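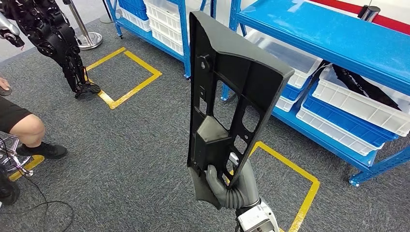
3.2 Learning to grasp large moulded parts from head-camera views

Thin, ribbed panels are a difficult case for grasp learning. A panel held near one end hides much of the floor and shelving from the head camera, and its rectangular openings let the background show through. In the black panel seen at the start of this section, carpet and yellow tape are visible through the lower windows.

The Fluvotlow method deals with this in 2 stages. The first separates the part from whatever lies behind it, treating each opening as background. The second predicts where the fingers should close, using the outline of the part and the position of the wrist.

The course data set, Grenduvetti, contains 1,905 recorded grasps, of which 283 were kept back for testing. The full method failed on 56 of the test grasps. Most failures involved the narrow end of a tapered part.

Students should note that the result applies to rigid parts only. Soft covers and cables are treated in section 3.4.

Reading before the seminar: the Caputo project report, chapters on masking and wrist pose.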